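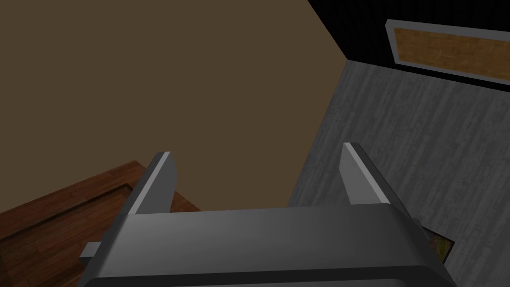

Can a robot learn to open a door it has never met before? Mostly it can, if it has practised on enough different doors in simulation first, and that was the bit I went to Warnen to hear about.

The lab at Warnen had its open day on Tuesday and I got there far too early, so I had two coffees before Subira Nyaga came to collect our group. She works on a project called Madunia, which trains a two-armed robot entirely inside made-up houses. The method is simple enough that even I could follow it. A person steers the simulated robot through a job a few times, then the software reshuffles the house - new wall colours, new floors, doors hung somewhere else - and the robot has to try again. They recorded 59 runs by hand and grew those into 534 practice houses. 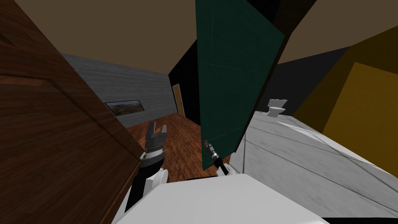
What surprised me was how much of the trouble is in the handle. Subira said the early versions would get hold of it perfectly well and then pull in a straight line, when of course a door swings in an arc. So now the robot gets a nudge whenever the pull at its wrist climbs too high, and it learns to follow the door round. I asked if that was cheating and she laughed (a bit).
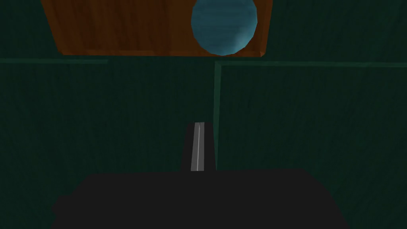 3 min read

After lunch Hsiu-ying Mak took over for the results. With the reshuffled houses the robot finished about 267 more test runs than the version that only ever saw one house, though she was quick to say that real doors are next and she expects it to get worse before it gets better. Somebody asked about glass doors and got a very long answer!

I missed the Prustus talk, which clashed, and the sandwiches had gone by one. The slides should be up in February.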